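To: club list
Subject: Re: sorting task for the student challenge
Date: 4 December 2022

> We'd like the Drolier team to enter the full sort this year. Green baskets and
> orange baskets on the table, 12 parts, arm picks each one and puts it in the
> right color. The Levevness rules allow up to 6 minutes per run. The students
> got 100 percent in practice last week, so I think we can skip the easy round.
> Any objections before I send the form in?

Yes, a few.

I'd like to know what the 100 percent is a percentage of. The log on the shared drive has three runs in it, all with the same starting layout. If that's the whole record, we have a team that can do one layout. Clotport had a perfect score in practice too, and then the judges moved their bins a hand's width and the arm spent its run dropping parts on the table.

I also don't buy that color is the hard part. Green against orange is about as easy as it gets. What I haven't seen is any proof that the arm clears the rim when a basket is turned a little, or that the code finds the basket at all instead of going to a saved position. I asked in the Brøndum thread and got a video link - it didn't answer either question.

And skipping the easy round costs us a practice slot at the event. I don't see what we get back for that.

My suggestion is that we hold the form until the students have done the list below, with someone other than the person who wrote the code placing the baskets. If they pass, send it in and I'll stop complaining. If they don't, enter the easy round and let them learn something from it. The first years especially would get more out of that than from watching one canned run.

What I'd want to see, in order:

1. Baskets where they are now, parts shuffled between runs. Write down every run - including the bad ones.
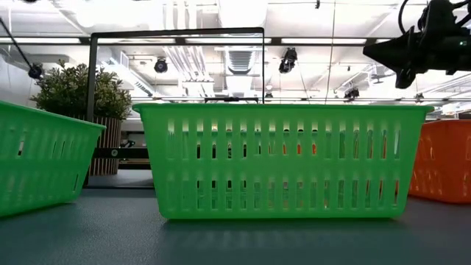 2. Same parts, one basket moved and turned before each start. No edits to the code in between.

3. Green and orange swapped, with the team told only after the code is loaded.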